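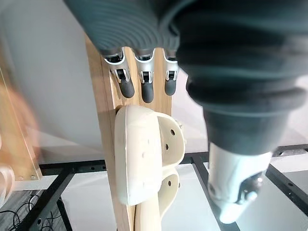
Slide 1. Start without hello. Ask the room who has bought a loyalty card they never signed up for. Wait for the laugh, if it comes.

The claim: shops in Prerkville say their points scheme saves the average household 200 pounds a year. Saves against what? Against the shelf price, which went up in March, a month before the cards came in. Say this slowly.

Slide 2. Ovadstead receipts. Same basket, 4 shops, with card and without. The card price at Maes was 30p more than the old ordinary price. I'd like someone to explain the word "discount" to me.

Don't get drawn into privacy here. It's a different talk and I always lose ten minutes to it.

Slide 3. The Uteleck survey. 19 people. They put it on a poster! Read the small print aloud, including the bit where "would consider saving" gets counted as saving.

Be fair: the fuel points do seem to pay out, if you drive enough. I don't.

Slide 4. What to do. Keep old receipts. Compare unit prices. Ask at the till what the thing cost last winter and see what face you get.

Questions. If the man from the market stalls asks about cash, say yes.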